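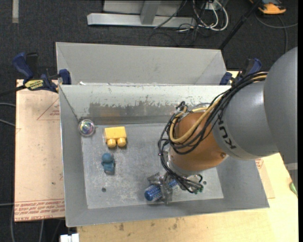
Town clerk says the lines at Marsden were "mostly people who like lines"

Joanne Bunting has run elections in Lesmont for 4 cycles, and she would like it known that she did not pick the bus depot.

"It picked us," she said, clearing a stack of absentee envelopes off the only spare chair in her office. The school gym was getting a new floor, the library said no, and Busport, which runs the town's buses, offered its waiting room on Marsden Avenue. "It has heat, it has restrooms, and it has a vending machine that takes your dollar and thinks it over."

By the close of early voting, 3620 residents had cast ballots there, a town record. On the last day alone the count was 396. Bunting gives some of the credit to a contested sewer bond and the rest to confusion.

"I'd say a fair number came in for the bus," she said. "We had a man ask which ballot went to the airport. He was registered, so we gave him one."

Not everyone was charmed. Stuart Ackroyd, who is running for the council on a platform of fewer roundabouts, complained that the line ran out the door at lunchtime while two check-in stations sat dark. Bunting does not dispute it.

"Two poll workers were at lunch," she said. "It was lunchtime."

Ackroyd, reached by phone, called that answer "very Joanne." He voted early himself and waited 40 minutes behind a woman reading the entire bond measure out loud. "I learned a lot about pipes," he said. "I'm still against it."

Will the depot be back in September for the runoff, if there is one? Bunting looked at the envelopes for a while.

"The gym floor is supposed to be done," she said. "It was supposed to be done before this one, too."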